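Search this guide Go

4. Showing the arms a laundry run

I like to start people on clothes, as a crumpled top forgives a lot more than a mug does. You'll want the Wiltar handsets charged and both arms woken up first.

1. Close each gripper on a good bunch of cloth, well away from the hem.
2. Lift both arms before you walk anywhere, and keep the cables clear of your feet.

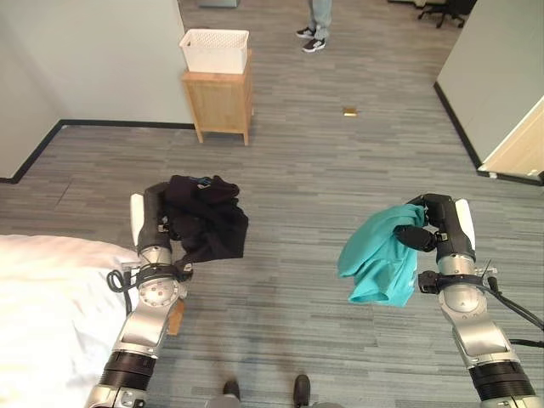 Emese Hajdu wrote in to say she squeezes far too hard at this stage and her wrists ache by lunchtime -- a light pull on the trigger holds just as well, she finds.

Quite right, Emese! The grip stays shut until you let go.

3. Walk up slowly and stop when the basket is within easy reach of both arms.
4. Bring one garment over the basket and hold still for 2 seconds.

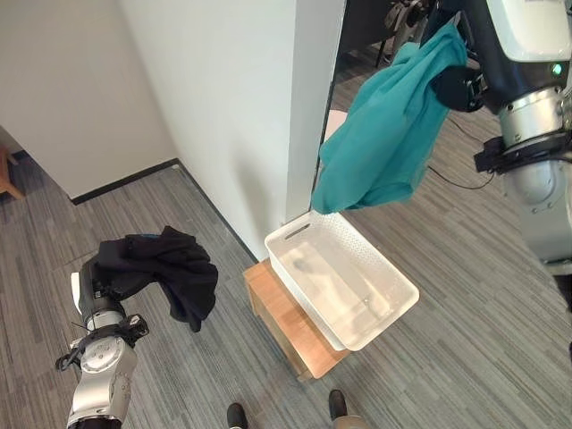

5. Open that gripper, lift it straight up, then do the other side.

Caution: don't lean on the handsets while you're thinking. The arms will follow you down.

Note: if you fumble a drop, press Discard and go again -- I still bin plenty of mine.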